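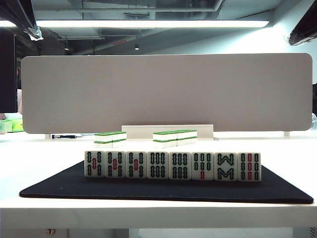
Visit to Jevholm, 8/31/24

Four of us from the evening course went to see the data room at Jevholm, where they gather examples for a learning system that must handle small game pieces. I had written to them already in January, so I was very happy when the answer finally came. Our host was Rin Okabe. She leads the collection work and she was patient with my many questions.

The room is on the upper floor of an office building. I had expected something like a factory hall, but it is more like a normal office with desks and gray dividers. Each desk is one station. The project we came for is named Joduvier, and its material is mahjong tiles.

Ms. Okabe explained how one example is made. The operator gets a task card, for instance "make a row, faces to the front, sorted by number." Then the operator guides the arms until the task is finished, and the whole movement is saved together with the camera pictures. If a tile falls, the operator may pick it up again and continue. Such an example is kept and gets a special label. They told us that these corrections are useful for the training, and in the first weeks they made the mistake to delete them.

At the station where we stayed the longest, the card asked for bamboo tiles only. The finished row had three fives, two sixes, and then seven, eight and nine, standing very close together on the black mat. Lamduan Sombatkul from our group plays at home with her aunts, and she saw at once that the row can be read as a triplet, a pair and a run. Ms. Okabe said the task writer, Crescencio Cordero, plays too and likes to put such groups in his cards. The system does not need to know the rules. It only has to learn the order.

I asked why mahjong and not simple blocks. The answer was that a tile has a front and a back, it can stand or lie, and when the tiles stand edge to edge the fingers have very little space to enter. On a soft mat they can also lean a little. All this makes it a good exercise.

The goal for one task card is 300 accepted examples. The bamboo card had 243 on the day of our visit. One operator works for 12 examples and then must take a break, and this rule is strict, for tired people begin to move in a lazy way and the system learns it from them.

After tea we were allowed to try. My first row took me 127 seconds and it was crooked. Katsuhiko Hamada was much quicker, but he put one tile with the back to the front, so his example was rejected.

We could not see the training itself, which is done at another site. Groups of up to four people can write to Ms. Okabe for a visit. Please bring indoor shoes.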